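Venincombe Robotics
Thread, part one of however many it takes

The Ultberg two-arm desk kit has been on my bench since November. It costs more than my first car and has, so far, a better turning circle. Review follows.

The pitch: two arms, one laptop, no engineering degree. The letter tile demo is what sells it. You type a word, the arms put it in a tray, you feel like you own the future.

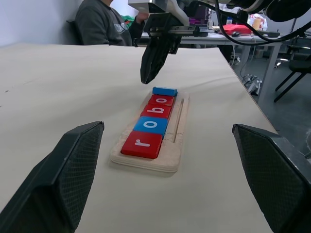 Filed under: KIT REVIEWS

Four letters down, one blue tile sitting a bit proud of the row. This last one is where every arm I've tried at this price starts to sulk. Picking up is easy. Putting down neatly next to something else is the whole job.

The cross-hatched finger pads are the best bit of the kit. Spares come from Turkovia at 23 quid a pair – I'd order some with the arms and save the second lot of postage.

Software is fine until you want to change something. The speed setting is three menus deep and goes back to slow whenever you restart. I have now met that menu up to 500 times and we are not friends.

Payload is 440 grams per arm. Plenty for tiles, pens and a modest sandwich. Don't ask it to pass you the kettle.

A loose block on a plain white top are a different test from a tidy row. Every one lies at its own angle, and the wrist has to turn to suit.

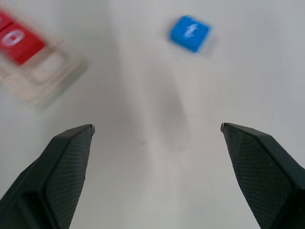 Can you buy one arm and add the other later?
Through Đặng, who sell the arms singly, though the cable that links the 2 is extra and you'll want it on day one.

Support answered me at ten at night, which was kind, and told me to restart it, which was less so.

Would I pay for it again? Yes, with the spare pads, and with some grumbling about that menu.

Next post: the calibration routine. Bring a drink.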